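Trirkwood Counselling opens Saturday and evening appointments at Kvam clinic

Walk-in first conversations to begin in August, with no referral required

FOR IMMEDIATE RELEASE

Trirkwood Counselling will extend the opening hours of its Kvam clinic from August, adding evening appointments on weekdays and a full day of counselling each Saturday. The change is intended to make it easier for shift workers, students and parents of young children to see a counsellor without taking time away from work or study.

The expanded program will offer 200 additional appointments each month. These will be shared between individual adults, couples, and young people aged 15 and over. Existing clients may move to the new times by speaking with their counsellor or with the front desk. Daytime appointments will continue as before.

"People have told us clearly that the middle of a working day is a hard time to talk about the things that matter most to them," said Kelly Ashworth, Clinical Director of Trirkwood Counselling. "Some clients have been using their lunch break and going straight back to work afterwards. We want them to have the option of coming in when the day is finished."

The decision follows a survey of clients and former clients held earlier this year. Trirkwood received 616 completed responses. Evening hours were the most frequent request, followed by shorter waits for a first appointment and a wider choice of counsellors for couples. The centre will publish a plain-language summary of the results, and printed copies will be available in the waiting room.

Walk-in first conversations

Under the new arrangements, a person who has not previously attended the clinic may come in on a Saturday morning, between 9 a.m. and noon, for a first conversation of up to 30 minutes. No referral or booking is required. A registered counsellor will listen to the person's concerns, explain the kinds of support offered, and discuss whether regular counselling at Trirkwood or a service elsewhere would be a better fit.

There is no charge for this first conversation. People who decide to continue will be offered a regular appointment with a counsellor whose training suits their needs. Common reasons for attending include anxiety, grief, separation, stress at work and the adjustment that follows the birth of a child.

The walk-in service is not an emergency service. Anyone in immediate danger should call emergency services or go to the nearest hospital emergency department.

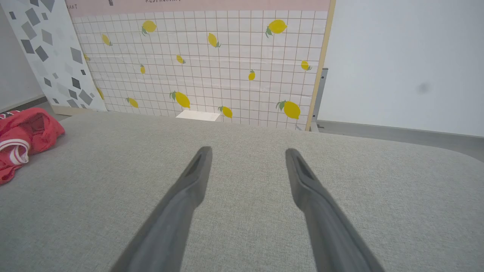
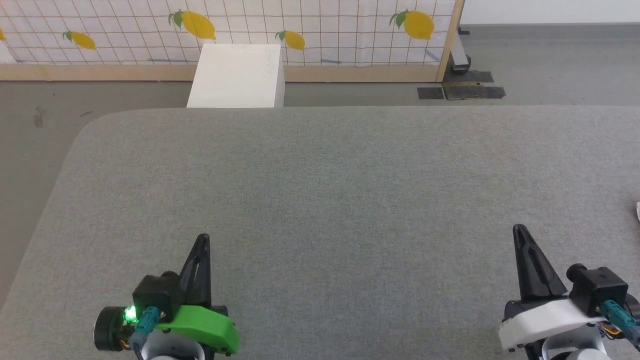
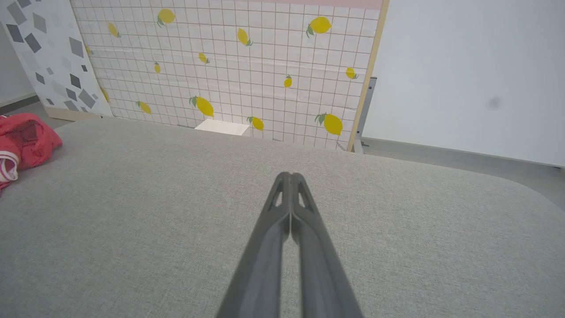
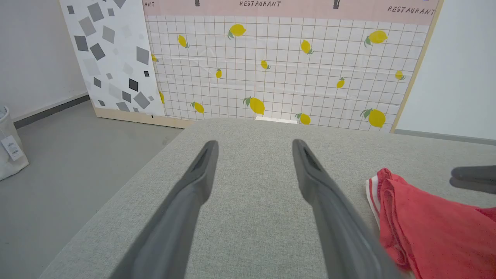 Light grey fabric surface, seen in four views.

Fees and eligibility

Standard fees will be the same in the evening and on Saturday as they are during the day. Trirkwood will also keep its sliding scale, under which the fee for each session is set according to household income. Clients do not need to provide detailed financial records to apply. A short form is completed at the first regular appointment and reviewed once a year, or sooner if a client's circumstances change.

Almost 500 people used the sliding scale in the past year. Trirkwood has set aside further funds so that reduced fees can be offered at the new times from the first week.

Young people aged 15 to 17 may attend on their own where the counsellor is satisfied that they understand the nature of the service. Parents and guardians are welcome to call beforehand with questions about privacy and consent. Information that a young person shares in counselling is kept confidential except where there is a serious risk of harm or where disclosure is required by law.

Staffing and supervision

Three counsellors and one intake worker will join the Kvam clinic to support the longer hours. Two of the new counsellors have a particular background in work with couples, and the third has practised mainly with older teens and young adults.

The clinic will continue to take associate counsellors who have completed their graduate studies and are working towards full registration. Each associate meets weekly with an experienced supervisor, and clients are told at the time of booking if their counsellor is practising under supervision. A supervisor will be on site throughout all evening and Saturday sessions.

"Supervision is part of good practice at every stage of a career," Ms. Ashworth said. "Our senior staff have it as well. We did not wish to open for longer hours unless the same standard of support was in place at seven in the evening as at ten in the morning."

Online and telephone sessions

Clients who are unable to travel to Kvam may ask for an online or telephone session at any of the new times. This includes residents of Brorumov, where Trirkwood closed its small satellite office last winter when the lease ended. Counsellors who saw clients in Brorumov have kept their caseloads, and a number of those clients have already moved to telephone sessions.

Bookings may be made through Skindo, the centre's online booking service, or by calling the front desk during opening hours. Skindo shows available times for each counsellor, together with a short profile setting out training, areas of practice and languages spoken. Clients who prefer not to book online will receive the same choice of times by telephone.

A client may change or cancel an appointment without charge up to 24 hours beforehand. The centre asks those who can no longer attend to give as much notice as possible so that the time can be offered to a person on the waiting list.

Review of the program

The new hours will run for an initial period of 12 months. Trirkwood will review attendance, waiting times and client feedback at the midpoint and again at the end of that period. Clients may be invited to complete a short questionnaire. Taking part is voluntary and has no effect on the care a person receives.

About Trirkwood Counselling

Trirkwood Counselling is a not-for-profit centre providing individual, couple and family counselling in Kvam and by telephone and online. It supported 917 clients in its most recent reporting year. All counsellors are registered with, or working under supervision towards registration with, their professional body.

Media inquiries

Requests for interviews with Kelly Ashworth may be directed to the Communications Office, Trirkwood Counselling, Kvam. Client stories are not provided to media outlets.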